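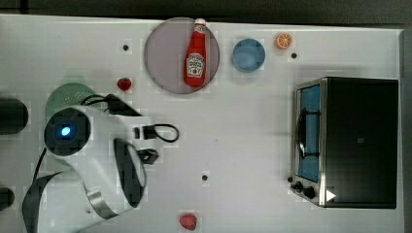 3.2 Scene-memory materials

Claims about how an interrogation transcript affects a reviewer's judgment of voluntariness depend on how well that reviewer separates what a suspect said from what a questioner supplied. We call this separation source attribution. To measure it without using crime-related content, which carries strong prior beliefs about guilt, we built the mock interviews on photographs of household and toy objects on plain surfaces (Figure 3). Each photograph had one target relation that the interviewer would later ask about. In Figure 3 the target relation is the red ketchup bottle lying across the right half of the large round plate, and the false version put to half of the speakers placed the bottle on the bare tabletop beside the plate. Speakers studied each photograph for 7 seconds and were then interviewed from a script. The script for the control condition used open prompts only. The script for the suggestive condition contained one statement presented as established fact, followed by a request that the speaker explain it.

Figure 3. Photograph of household and toy objects on a tabletop. Target relation: bottle on plate.

The resulting recordings were transcribed verbatim, including pauses longer than two seconds, overlapping speech, and false starts. We did not correct grammar. Transcripts were then cut to a common length of 500 words by removing greetings and the reading of instructions. No material was removed from the portion that dealt with the target relation.

3.3 Reviewers and assignment

Reviewers were adults eligible for jury service, recruited through the Cliton panel. A total of 2000 transcript judgments were collected. Each reviewer read several transcripts, never two based on the same photograph, and no reviewer saw both versions of the same interview. Assignment to condition was random within blocks, with the block size hidden from the staff who ran the sessions.

People who had worked in law enforcement, criminal defense, prosecution, or court administration were excluded at intake. We kept people who had served on a jury and recorded that fact as a covariate. Prior service had no reliable effect in the pilot data, but appellate opinions often assume that jurors bring common experience to the question of voluntariness, and we wanted to be able to test whether experience of that specific kind mattered.

3.4 Procedure

Reviewers read each transcript on screen at their own pace and could scroll back. After reading, they marked every factual statement that they believed the speaker had introduced without help. They then rated the voluntariness of the speaker's account on a scale from 0 to 100, where 0 was labeled "entirely the product of the questioning" and 100 was labeled "entirely the speaker's own." The rating came after the marking task for all reviewers. We considered reversing the order for half of them and decided against it. In the Woltness pilot, reviewers who rated first tended to adjust their marks to fit the rating, and this made the marks hard to interpret as a separate measure.

A third of the reviewers also received a written instruction before reading. It told them that a suspect may repeat details first mentioned by a questioner, and that the origin of each detail should be considered in deciding how much weight to give the statement. The wording was adapted from cautionary instructions proposed in the literature and was checked for reading level. It did not refer to the photographs, to the type of questions used, or to any particular error.

3.5 Coding of contamination

A detail was coded as contaminated when it appeared in a question before it appeared in any answer. This rule is strict. It treats a detail as contaminated even where the speaker had seen it in the photograph and would probably have volunteered it later. We accept that cost for two reasons. First, a court reviewing a real interrogation has no photograph of the truth to compare with the record, and must work from the order of statements alone. Second, a looser rule would require coders to guess at what a speaker would have said, which is the same inference we ask reviewers to make.

Two coders worked separately from the transcripts, without access to the stimulus photographs or the reviewer data. Disagreements were settled by discussion. Most concerned partial details, such as a question that named an object but not its position. These were coded as contaminated for identity and clean for location — the two were then analyzed as separate details. The coding sheet follows the layout in the Brandão protocol, with one column added for the line number at which each detail first occurs.

3.6 Analysis plan

The main outcome is the share of contaminated details that a reviewer wrongly marks as the speaker's own. We modeled it with a mixed logistic regression, with random intercepts for reviewer and transcript and fixed effects for interview condition, written instruction, and their interaction. Voluntariness ratings were analyzed in a parallel linear model. Because a few reviewers used only the ends of the scale, we repeated the linear analysis with ratings grouped into ordered categories, and we report both.

We also examined whether attribution errors carried the effect of condition on voluntariness ratings. This analysis is exploratory. Attribution was measured and not assigned, so an indirect effect here would not show that correcting a reviewer's errors would change the rating.

Reviewers who failed both attention checks were removed before any outcome was examined. Reviewers who failed one check were kept in the main analysis and dropped in a robustness analysis. The plan was fixed in the Cesier registry before data collection began, and two departures from it are noted in the results section where they apply.

3.7 Limits of the design

The speakers in our interviews faced no penalty, had no counsel to ask for, and could stop at any time. Nothing in the design speaks to the effect of custody, fatigue, or a refused request to end questioning, all of which bear on the legal test for voluntariness. The scripts contained a single false statement, while interrogations at issue on appeal may run for hours and repeat the same claim many times. We expect this to make our estimates of contamination low, but the present data cannot confirm that.

Reviewers worked from text alone. Where a recording exists, a judge or juror would normally hear tone and hesitation, and might see posture and the position of the parties in the room. We chose text since suppression rulings are commonly reviewed on a written record, and appellate review is the setting to which the findings most directly apply.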